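### 4.2 Listing copy and returns

Draft, section owner L. Zhuravel. Numbers final unless Trevor Lapointe sends the late export.

We pulled 2443 product listings from the Zurkier storefront, sunglasses and small accessories only. Duplicated sentences in 322 of them, mostly the opening line pasted twice. Kept those in. Returns matched by order number, Visa payments only as the other payment logs had no item field.

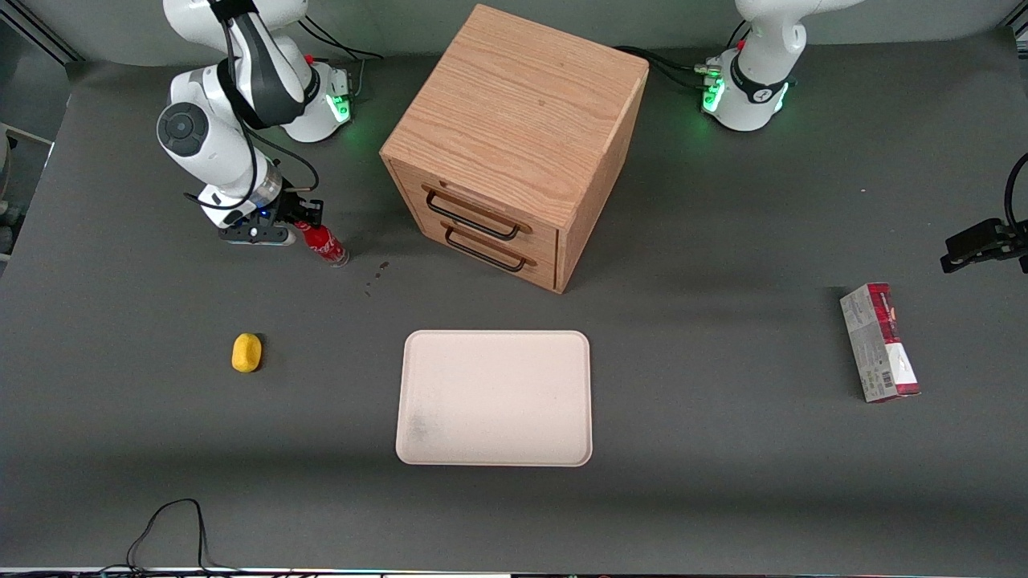
**Figure 3.** Tabletop with cabinet, tray, sponge, bottle and small box; the bottle is held on its side.

Main result: listings that name a fit (narrow, wide, low bridge) had fewer returns than listings that talk about heritage. Holds for both house labels, Edet and Redus. Effect is weaker for Redus, where the copy is shorter to begin with. Length alone did not predict much. Repeated opening lines made no diffrence we could detect.

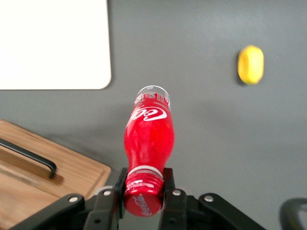

**Figure 4.** Close view of the red Coca-Cola bottle, cap end nearest.

Coding was done by 2 readers, Zhuravel and Lapointe, working separately. Disagreements mostly over the word "classic", which one reader took as style and the other as fit. Settled by dropping it. Return window is up to 30 days, so orders placed late in September are undercounted, see limits below.

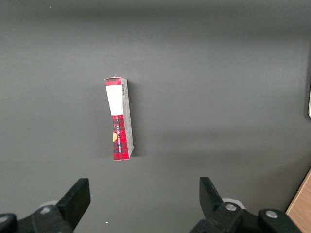

Limits. One store, one season. No price control beyond the sale flag. Gift orders not seperated out, and those probably come back for other reasons. Copy was edited on some pages during the period; we used the version live at time of order where the archive had it, otherwise the

latest one.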